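Kisbridge Data Room – Station Safety Check
Checked: April 17, 2024
Task set: table-top, hand-held grippers, target 300 episodes

1. Floor and cables
Power strip on floor – ACTION. Cables cross the walking route. Tape down or move to the wall side.

2. Grippers
Finger screws tight – OK
Markers flat and clean, no lifted corners – OK
Screen readable from operator's seat – OK, a bit dim. Raise brightness before the next set.

3. Table and objects
Cloth lies flat, no overhang the operator can catch a knee on – COMMENT. Hangs slightly at the near edge. Accepted for seated work.
Drinks in the object set have lids on – OK
No glass or blades – OK

4. Operators
Break after every 200 episodes – OK, logged
Standing operators: straps and bags clear of the gripper – COMMENT. Backpack stays on while working. Keep the spare gripper away from the chair arms.

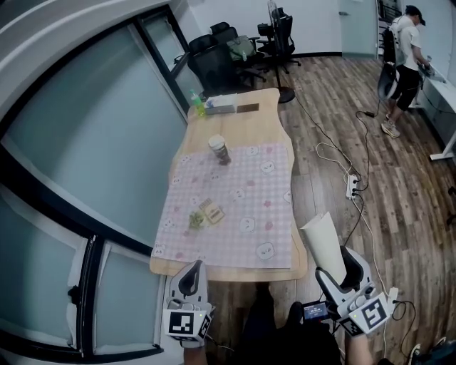 Rocha

Paper task, long table. The rolled sheet is held in the right gripper, and the cup with the brown sleeve stays on the cloth. Cables to the strip as noted under 1.

5. Records
Failed grasps kept and labelled, not deleted – OK
Disk space before start – OK
Copy to Flemport server – still open

Next full check in November, or sooner if the tables are moved.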